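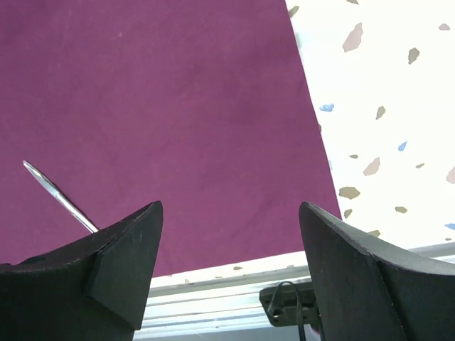

2 min read

The dye shop at Coughlan opens at seven, and by half past the first kettles are on. Shih-chieh Chung has run it since he took over the lease from a carpet mender, and he still uses the mender's old cutting bench.

Purple is the color most people ask him for. It is also the one he gets the most complaints about. A deep plum takes two baths, one red and one blue, and cotton drinks them at different speeds. If the cloth is crowded in the pot it comes out streaky.

"People want it dark, so they add more powder," Chung says. "They should add more water."

He weighs the fabric dry and stirs for the first 29 minutes. Salt goes in by the handful after that. The pot holds 60 quarts, enough for one tablecloth or a pair of curtains. He rinses until the water runs clear, which in August, when the town pressure drops, can take most of the afternoon.

Orders come from as far off as Dirkisine. Last year he dyed more than 300 pieces, many of them bed sheets that had gone gray. A sheet costs $50, with pickup at the side door.

Chung does not take wool. He sends those customers to Skarneo, two streets over, where the pots are bigger and the wait is longer.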